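Minutes – Flavden arm, review of the rental offer
Small meeting room, 2 p.m., December

In the room: Svenja Fuchs (chair), Tariq Shaikh, Wumpini Acheampong, me (Ama Mensah, notes)
On the phone: Dragica Karagiannis, joined late, line bad for item 1

1. Last minutes
OK as sent. Tariq's open action (floor plan for the packing corner) carried over again.

2. What Tristex is offering
Tariq went through the quote. Rental of one Flavden tabletop arm with gripper, setup included, training for two people. 300 a week, minimum term still being argued over. Support by phone, business hours only. Svenja not happy with that – returns desk runs till 9 in the evening. Tariq to ask what after-hours would cost.
Spare gripper fingers are extra. Not on the quote, Tariq found it in the terms, page 2.
Wumpini asked who owns the task recordings if we send it back. No answer in the paperwork. Svenja wants it in writing before anybody signs anything.

3. Other option
Opoku still has the cheaper kit but we'd do our own setup, and the sofware is a separate license. Wumpini doesn't have the weeks for it. Parked, not dropped.

4. Trial so far
Wumpini reported. 223 pick attempts logged on mixed small items, 107 of them on the soft or shiny stuff we get most complaints about. Log is on the shared drive under Wumis, ask Wumpini if you can't open it. Flat items are the slow ones. Bowls not tried yet as a pick, only as something to steer around.
Svenja: wants the failures split out by item type, not one lump number. Wumpini agreed, has most of it already.
Restart after a stop takes too many steps. Tariq watched it done and wrote them down, will pass to Tristex.
Discussion on table height, no decison. Leave as is until the trial ends.
Small items on the trial table, cup, phone and green bowl on there too:

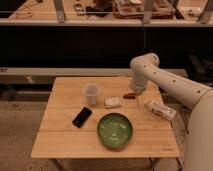
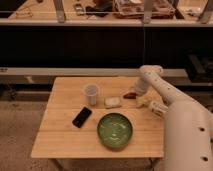
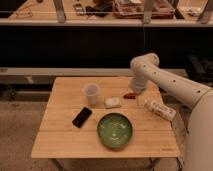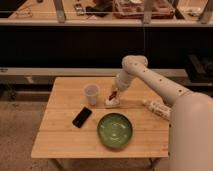

Dragica asked whether any of the trial covers items touching each other, as that is how they come out of a returns bag, and said she would not back the rental on spaced-out items alone. Wumpini to add a crowded set. Dragica will send over a list of what really turns up in a bag, and wants the results split the same way Svenja asked for.

5. Actions
Tariq – after-hours support price, recordings question in writing, spare fingers price, floor plan (!)
Wumpini – failures by item type, crowded set
Dragica – bag list
Ama – ask Opoku how long their price holds
Svenja – tell Tristex no signature before the next meeting

Next meeting same room, same time, once Wumpini has the crowded set done. Closed 2:50.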